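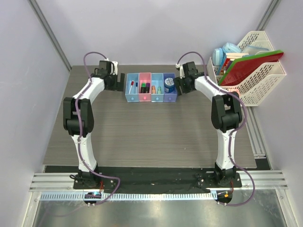
Sorting a late relative's button collection: where on earth do I start?

jamwood_jen

Hello everyone, I hope this is the right part of the board. My great-aunt left me her buttons, which came to me in two biscuit tins, a hatbox and a great many envelopes. I sat down with them one wet afternoon in February and counted them (silly, I know, but I wanted to) and there are 1,513. Some are still on their shop cards, some are threaded on string in sets, and the rest are all in together, coat buttons with shirt buttons and the odd suspender clip.

I would love to use them for knitting and for mending the children's things, but every time I want a plain white one I end up tipping the whole tin out on the table. Do I sort by colour, by size or by what they are made of? And is it wrong to cut the strings? She tied every one of those little knots herself and I feel rather guilty with the scissors in my hand.

margaritis

Oh, what a lovely thing to be left! I have been at this for years and have changed my mind more than once, so take it with a pinch of salt.

My first go was by colour, and it looked beautiful and was no use to me at all, as a cardigan wants five or six that match and I still had to hunt. Now I keep the sets apart from the singles and only sort the singles by colour. Sets go in small paper envelopes with one button sewn to the front, and I write the width and how many there are in pencil underneath. Singles go in four clear plastic bins: whites and creams, darks, brights, and metal. You can see through the sides well enough to know which one you want, and they push up together at the back of the table when I need to cut out.

Please do not cut the strings unless you are going to use that set. They have kept safe this long. Do look out for any that smell sharp or have gone sticky or crazed, though. Some old plastics go off, and they can spoil the ones next to them, so put those in an envelope by themselves with the flap open.

If you are ever near Trorcombe, the haberdashery on the hill will match an odd button for 50p, and they are very patient about it.

trorcombe_knitter

Colour. I have 746 and it takes me no time.

caresus

I agree with margaritis about the sets, but I would add size for the shirt buttons, because you will want those most often. I punched holes in a bit of card and drop them through, and anything under 12 mm goes in a jam jar by the sewing machine. Wash the grubby ones in lukewarm water with a drop of washing-up liquid and dry them on a tea towel straight away, but keep water away from anything wooden, covered in cloth or made of metal. A soft dry brush will do for those. And keep one tin unsorted if you have little ones about! Mine spent whole winters running their hands through ours and I wouldn't have put it in order for anything.

Contact us | Copyright Jamwood Community Help | Back to top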